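白桌子上的东西

2019年6月28日　文：Paweena

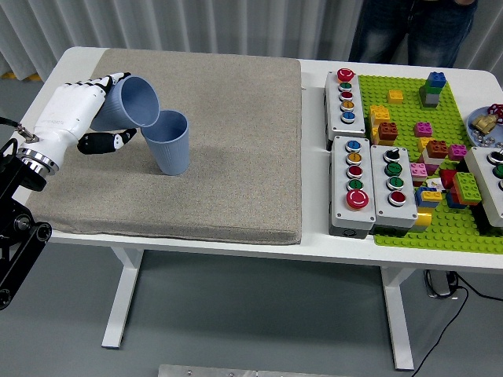
两只浅蓝色竖纹杯，杯口挨着杯口，下面是毛毡垫，右边是绿底板和按钮盒。

上次写完搬家以后，有人问我那张白桌子后来怎么用了。这篇就写桌子和桌子上的东西，杯子写得多一些，因为杯子折腾的时间最长。

先说桌子。白色桌面，四角是圆的，白色金属腿。是从Altıntaş的旧货仓里买的，214块，送货另算。当时还有一张木头的，样子更好看，可是一推就晃，Archie趴到地上看了半天，说榫头那里补过胶，以后还会松。于是买了白的。到家以后发现一条腿下面的脚垫没了，放在灰地面上略微有点高低不平，垫了一小块胶皮，到现在没换过。

圆角这一点，买的时候没有多想，用了以后才知道好处。屋子窄，从门口走到窗边要侧着身子绕过桌角，以前那张方角的桌子每隔几天就要在我大腿上留一块青。现在撞还是会撞，不疼了。

白桌面的缺点也写一下。铅笔印、指印、茶渍，什么都看得见。湿布擦一遍，再用干布擦一遍，不然会留水痕。我试过Bavdale的那种去渍膏，擦是擦得掉，擦过的地方反光跟旁边不一样，侧着看是一块一块的。后来就不用了，只用布。圆珠笔印用酒精棉片，轻轻按一会儿再擦，比来回搓省力。

桌面分成两半用，左边铺毛毡垫，右边放积木底板和按钮盒。这个分法是慢慢固定下来的。最早是反过来的，垫子在右边，可是右边靠近窗帘，窗帘一动就扫到杯子。换到左边以后再没有这个问题。Villads说可以把窗帘剪短，我没舍得，那块布是我母亲给的。

下面说垫子。

毛毡垫是米灰色的，上面有细细的杂色斑点，长方形，挺厚，边角圆鼓鼓的，差不多把桌子左半边占满了。133块，比我打算花的多。之前用过一块薄的，是做手工剩下的那种毡片，铺上去四个角老是翘，杯子放在翘起来的地方就歪。再之前用过毛巾。毛巾是软，可是底下有褶子，每次都得先抹平，抹平了杯子一拖又皱起来。

厚垫子不会翘，它自己有分量。放东西上去声音很闷。我住的这栋楼隔音不好，楼下那家老人睡得早，以前晚上在硬桌面上放一只塑料杯，自己都觉得响。有了垫子以后，晚上收拾东西可以不用那么小心。

也有麻烦的地方。毛毡吸灰，吸头发，吸面包屑。斑点的花色能藏住一部分，所以常常看着干净，拍一下才知道不干净。我的办法是每隔一阵拿到阳台上拍，再用粘毛滚筒滚两遍。滚筒不要用太黏的，太黏的会把毛拉起来，拉起来以后就起球。有一次把水洒在上面，外面一会儿就干了，里面过了两天还是潮的，靠在椅背上竖着晾，一天翻一次面。之后我就不在垫子上放装了水的东西。

还有一点，厚垫子是软的，杯子放在上面不如放在硬桌面上稳。底小口大的杯子尤其是这样。往里放东西的时候，手要从正上方下去，斜着碰一下就可能倒。软的地方倒了也不要紧，捡起来就是。

好，说杯子。

杯子是浅蓝色的塑料杯，外面一圈竖纹，往下收窄。整套24只，在Zekesero买的，放在货架最底下一层，积了灰，要蹲下去才看得到。架上还有一种光面的，比这个便宜，我两种各拿了一只在手里掂。光面的滑，手上有点汗或者有点洗洁精就拿不牢。有竖纹的那种，手指碰上去有东西可以挂住，拿起来心里踏实。颜色没得挑，只有这一种蓝。刚拿回来觉得太浅，放在白桌子上不显眼，后来看习惯了，放在米灰色的垫子上倒是很清楚。

买这么多杯子做什么，这个问题家里人问过好几回。喝水用的只有几只。别的用来装小东西：图钉、橡皮筋、积木的零散小块、多出来的螺丝、记不清从哪里掉下来的塑料卡扣。以前这些东西放在带盖子的盒子里，找一样东西要开好几个盖子，找完还懒得盖回去。换成杯子以后，低头看一眼就知道里面有什么，要用的时候整杯倒在垫子上，挑完再拢回去。垫子是软的，小块倒出来不会满桌子弹。

倒的时候，我习惯一只杯子放稳，另一只斜过来，杯口搭在下面那只的杯口上，慢慢倒。两只是一样的杯子，口一样大，搭住了就有个依靠。要是悬着倒，手稍微一抖，东西就洒到外面去了。这个动作看着简单，Lærke来我家那次试了几回，前面都太急，斜得太快，橡皮筋团成一团，一下子全掉出来，把下面的杯子砸歪了。后来她斜得慢，手腕不动，只动前面一点，就没有再洒。

倒细的东西和倒大的东西不一样。图钉会一个钩着一个，半天不动，然后一起下来。这种要先轻轻晃松。积木小块会在杯口那里卡住，几块挤成一个拱，再怎么斜都不掉，要退回来，摇一下，再斜。米我也试过，很顺，可是顺得过了头，停不住。

杯子的收纳花了我很多时间。直接一只套一只摞起来，最省地方，可是这种杯子摞紧了很难拔开。竖纹对着竖纹，里面又没有空气进去，越用力拔越紧。我查了一些办法，有的说外面的泡热水、里面的加冷水，塑料的我没敢用太热的，温水试了一次，能拔开，但每次都要这样也太费事。现在的办法是在每只中间夹一小条纸，纸条露一点在外面，拔的时候先抽纸条，气进去了，就松了。纸条用旧信封剪的就可以，宽窄不讲究。

摞起来也不要摞太高。我开头摞成一整根，放在柜子里，开柜门的时候带倒过一次，滚得哪里都是，沙发底下那只过了一个多星期才找到。后来分成几摞放，矮一点，旁边用书挡住。

洗杯子也提一句。竖纹好拿，可是不好洗，灰会留在纹路里，尤其是靠近底的地方。海绵绕着圈擦没有用，要顺着纹从上往下刷，我用的是旧牙刷。洗完倒扣在架子上沥水，不要倒扣在毛毡垫上，前面说过了，垫子会潮。也不要倒扣在白桌面上，会留一个圆圈的水印。

装过橡皮筋的杯子有味道，洗了还有。我专门留了两只只装橡皮筋，在底上用油性笔点了一点做记号。

右边那半张桌子写得简单些。

绿色的积木底板，很鲜的绿，上面一排一排的圆凸点。这块板是Vilhjálmur家孩子大了以后给我的，原来上面还粘着半座房子，拆房子用了一个晚上。有几块咬得特别死，用薄塑料片从侧面插进去，一点一点撬。千万不要用金属的，我用小刀撬过一块，留下一道白印，位置在板的角上，平时看不出来。

凸点之间也积灰。这个倒好办，拿到水龙头下面冲，用刷子顺着一个方向刷，甩一甩，竖着晾。晾的时候不要晒，Vilhjálmur说他家另外一块放在窗台上晒了一个夏天，中间拱起来了，压了很久书也没有压回去。

底板左边沿着边放了三个灰色的按钮盒，右边还有一个。上面那个是长条的，一列五个圆按钮，从上到下是红、绿、暗红、黄、蓝，每个外面有一圈镀铬的环。我喜欢这个盒子。按钮的颜色都很实在，放在绿底板旁边，整个桌子就亮起来了。红和暗红隔着一个绿的，白天分得出，晚上开台灯的时候，不仔细看两个差不多，得靠位置记。

那几圈亮环容易留指印，擦的时候用擦眼镜的布，裹在指甲上沿着环转一圈。按钮和环中间有一条细缝，灰进去了用干的软毛刷扫，不要喷水。我见过有人拿喷壶直接喷，看得我心里一紧。

盒子的位置我改过好几次。一开始横着摆在桌子前沿，人坐下来胳膊肘正好压在上面。后来挪到底板后面，又要伸长手去够。现在沿着底板边上竖着排下来，胳膊放在桌上刚好不碍事，擦桌子的时候往旁边推一推就行。

讲讲每天怎么收。

我晚上收桌子的顺序是固定的，先杯子，再垫子，最后右边。杯子里的东西归好，空的夹上纸条摞起来，装着东西的靠墙排一排。垫子上滚一遍粘毛滚筒。右边底板上有散块就捡进杯子里，按钮盒拿布抹一下。全部做完用不了多少时间，慢的是中间停下来看东西，比如找到一块很久以前以为丢了的积木，就要坐下来想想它是哪里的。

一月份的时候有一阵子没有收，天冷，下班回来只想上床。桌子上堆了信、手套、半包饼干、没拆的快递，垫子被压在最下面，等到清出来的时候上面有一个很深的印子，是快递盒子的角压的。我用蒸汽熨斗离开一点距离喷，再用手拍，印子浅了很多，现在摸得出来，看不太出来。从那以后垫子上不过夜放重东西。

有人可能会说，一张桌子不值得写这么长。我自己平时找这类东西也找不到，网上写桌子的都在写尺寸和承重，写垫子的都在写颜色，没有人写杯子摞紧了怎么拔开。所以想到什么就记下来，以后自己也好查。

还没有解决的事情有两件。一件是桌腿下面那块胶皮，想换成正经的脚垫，去Banach那边的五金店问过，口径对不上，老板让我把腿拆下来拿过去比，我一直没有拆。另一件是纸条，用久了会软，抽的时候断在里面，得用镊子夹出来。试过用塑料片代替，太滑，杯子一动就掉下去了。要是有更好的办法请告诉我。

另外有朋友问要不要再去买一套杯子。我看够用了。真要添的话，我想添一个浅的托盘，放在垫子前面，倒东西的时候接一下掉出来的。看过一个24块的，边太低，没有买。

评论

Lærke Brøndum：
那次橡皮筋的事你还写出来。不过慢慢斜真的有用，我回家倒豆子也这样倒了。我家的杯子口不一样大，小的搭在大的上面总往里滑，你有没有办法？

博主回复：
大的放下面，小的斜的时候搭在靠自己这一边的边上，别搭中间。我试过碗和杯子，勉强可以。

Archie Lennox：
脚垫你把腿上的口量一下发给我，我抽屉里有一袋各种大小的。胶皮时间长了会粘在地上，你搬桌子的时候留意一下。

Villads Sveinbjörnsson：
纸条换成棉线试试看。一根线从里面那只杯子底下绕过去，两头都露在外面，一提就松，不会断。我家摞花盆用的是这个办法，塑料花盆也是有纹的那种。

博主回复：
棉线家里有，今晚就试。

路过的：
毛毡垫起球的话可以用剃毛球的那种小机器，开最低档，别压。我那块灰的剃过两次，还行。想问一下垫子底下会不会滑？我的放在光桌面上老是往前跑。

博主回复：
我这块重，不怎么跑。之前那块薄的会跑，底下垫过一张防滑网，裁得比毡片小一圈，就看不见了。

Vilhjálmur Mikkelsen：
那半座房子孩子前两天还问起。拆下来的门和窗你还留着吗？留着的话下次带过来。

博主回复：
都留着，在靠墙那排最边上的杯子里。

最近的文章

搬家以后：哪些箱子到现在没拆
旧货仓里怎么看一张桌子晃不晃
窗帘洗了，缩了一点
阳台上的晾衣架，换绳子
油性笔写在塑料上怎么擦掉
台灯放左边还是放右边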